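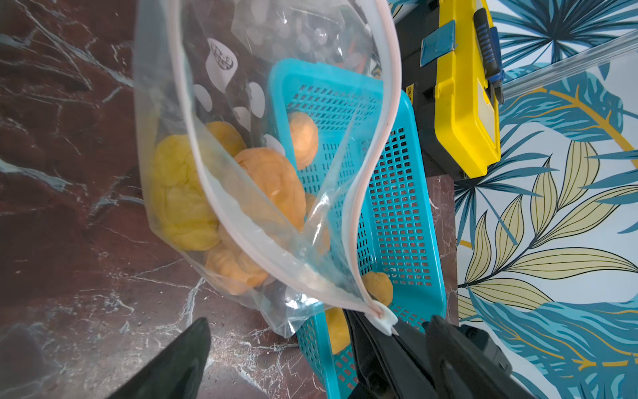
*Wrist cam, left arm, dough-into-zip-bag task. Jaws near the slider tab.*

**Re: Two-arm kitchen table build, now with dough**

**godent_gears** wrote:

Post 19 in my build log, for anyone still reading. The arms are on the marble-look table, the bag is a zip-top with a slider, and the dough lives in the turquoise basket until further notice. Four pieces in the bag in that shot, three still in the basket. The job is to get them all in and close the thing, a skill my nephew mastered at four and has been smug about since.

Jaw force is at 60 percent. At 70 the film creases under the slider and the slider stops sliding. Below 60 it lets go of the tab with great dignity and closes on air.

Questions: rubber pads on the fingertips, yes or no? And has anyone got the slider to run the full length in one pull?

**Rimkute_S** wrote:

Pads yes. I cut mine from a bicycle tube and glued them on with contact cement, two thin coats. They pick up dough like you wouldn't believe, so keep a toothbrush by the table.

The one-pull thing, no. Look at the curve on your seal. You're dragging a slider along a banana. Get the second arm to hold the far corner and pull the seal straight first.

**Desetti** wrote:

Disagree on pads. Bare jaws, file a shallow notch in one of them, let the tab sit in the notch. Pads squish, and then your fingertip is never where the software thinks it is. I ran mine padded for all of March and got nothing out of it but a clean toothbrush.

**Rimkute_S** wrote:

A notch works for exactly one size of tab. Buy different bags and you're back at the vise.

**Desetti** wrote:

So buy the same bags.

**aivar_s** wrote:

Can I ask why dough? I did this with wooden blocks and was done in an evening.

**godent_gears** wrote:

@aivar_s Blocks don't stick to each other. The big pale yellow lump started life as several respectable lumps. I want the arms to cope with things that change shape when you grab them, and I already owned the dough.

@Desetti I have a file and poor judgment, so the notch is happening on the spare jaw first.

**Clotilde B.** wrote:

Unrelated to the zipper: that plastic is shiny. My camera loses the edge of the bag whenever a glare streak lands on it, and then the arm goes for the streak. I taped baking parchment over the lamp. It looks terrible and it fixed it.

Also, jealous of the palm wallpaper. My arms face a water heater.

**godent_gears** wrote:

Parchment is up. Notch is filed, a bit crooked. With the second arm holding the corner I got the slider two thirds of the way before the bag folded over on itself, so a point each to Rimkute_S and Desetti, which I assume pleases neither.

Still at 60 percent. Trying the pads on the other arm next. Does contact cement come off aluminum, or am I choosing for life?

**Rimkute_S** wrote:

Acetone. Open a window.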